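Chartering the Geltholm for a company day, worth it?

wharfrat_ed
Posted 15 September 2020
Our office (small, cranky, mostly accountants) wants a day on the water next March. Leseo quoted us 3000 for the Geltholm with skipper, lunch and something called "facilitated trust." Has anyone done it? I get seasick in the bath, so be gentle.

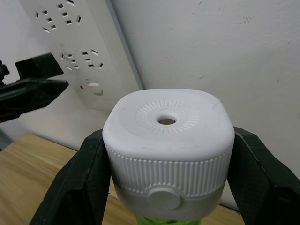
The quote covers 8 people. Fuel is extra, which I find bold for a sailboat.

tackingpoint
Did it last year. Boat is lovely, skipper is patient, lunch is a wrap. The trust part was our sales team steering in circles while someone from Leseo wrote on a clipboard. Ask them to drop it and they'll knock off 300.

bilge_queen
They only knocked off 300? We got 400 and kept the clipboard.

Disagree about the boat, though. She's fine at the dock, but there's one toilet and the door doesn't latch. You will learn things about your colleagues.

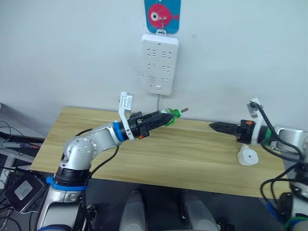 I'd look at the Collado instead. She's older and slower, and the cabin seats everybody at once if you like each other. Ours had a table in there, plain light wood like the one in my picture, only bolted down and with a rim so your coffee has a fighting chance. Zukus runs her and they answer the phone.

wharfrat_ed
Does Zukus let guests do any sailing? Two of ours took a class and haven't shut up about it.

bilge_queen
They let you pull ropes until you get bored. Took us until lunch.
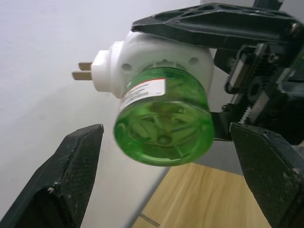 tackingpoint
The Collado rolls like a barrel in any kind of swell, and a man who gets sick in the bath should hear that before he pays a deposit. Take the Geltholm and bring a bungee cord for the door.

bilge_queen
She rolls a little. Sit in the middle and look at the horizon.

wharfrat_ed
I've asked both for dates. My boss now wants to know if either one has a projector.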